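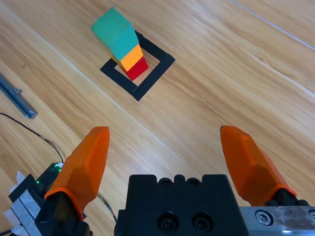 Stacking scores: read the small print

Stovmont's latest write-up on block stacking claims its new training method, Vaturach, cuts the number of demonstrations a robot arm needs from 410 to 50. The test is the familiar one: 3 coloured blocks, red at the bottom, then orange, then green, built inside a square of black tape. The arm works from a camera at the wrist and little else.

It's a decent result and we're glad they published it. We're less sure it means what the headline says. The 1,032 trials were all run on one table, and the tape square never moved. The order of colours never changed either. A policy could learn a good deal about that particular patch of wood and still score well.

The paper also counts a stack as a success once the gripper has let go, with no wait to see if it stays up. Funby's older tests asked for a pause first, so the two sets of scores shouldn't be put side by side, though the paper does so twice.

Tamiru plans to repeat the work in June with the square shifted between runs and the colour order shuffled. We'll hold off on the applause until those figures are in.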